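**Cap stand** (also *hat stand*, *cap holder*, in older shop lists *cap tree*) - a small tabletop support that holds a single cap or hat off the surface. Used in shops, closets, and workrooms. Not to be confused with the floor-standing coat rack, which carries many items on hooks.

## Form

Three parts in most types: a base, an upright, a top. Base is a ring, a disk, or a set of feet. Upright may be straight or slanted. Top is a ball, dome, or small loop, sometimes just the bent end of the rod.

Wire stands are the cheapest kind. The common pattern is a round loop with a bar across it and one rod coming up from the bar. Weighs very little, about 200 grams for the larger sizes, and tips easily if the cap sits too far foward. Wood and cast metal stands are heavier and mostly sold for felt hats.

Slanted rods show the front panel of a cap to a person standing over the table. Straight rods are better for brimmed hats, which need the weight spread evenly.

## History

Milliners used turned wooden blocks and posts long before wire came in. Wire stands spread with the baseball cap trade. The Ukia catalog listed a ring-base model as No. 562, sold in boxes of 10, later dropped. Majumder made a near copy with a wider loop. Collectors treat the two as one type - the only real difference is at the joint, where Ukia welded and Majumder wrapped.

Painted and coated wire came later. Tan, yellow, white, and black are the usual colors.

## Use

* Shop display, one cap per stand, usually in a row on a counter or shelf.
* Drying after a hand wash. Coated wire only, bare wire leaves rust marks on the sweatband.
* Storage. Keeps the crown from folding, though dust is a problem.
* Workroom use, e.g. holding a cap up while trim or a patch is checked.

A sheet of paper taped under the stand is common on worktables. Protects the wood from scratches, and the position of the ring can be marked in pen so the stand goes back to the same spot.

## Collecting

Small field. The Putedus collection in Bilavcombe has more than 700 stands, mostly wood, with the wire ones kept in drawers and not all of them labeled. Prices for wire types are low. Bent rods are normal and usualy straightened by hand, bad joints less so.

## See also

Hat block, wig stand, coat rack, mannequin head

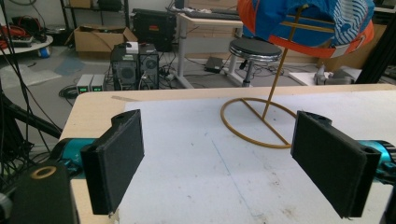 Hat boxes and hanging cap racks are covered under their own entries. For the heavier cast bases see *Millinery tools*, section on display.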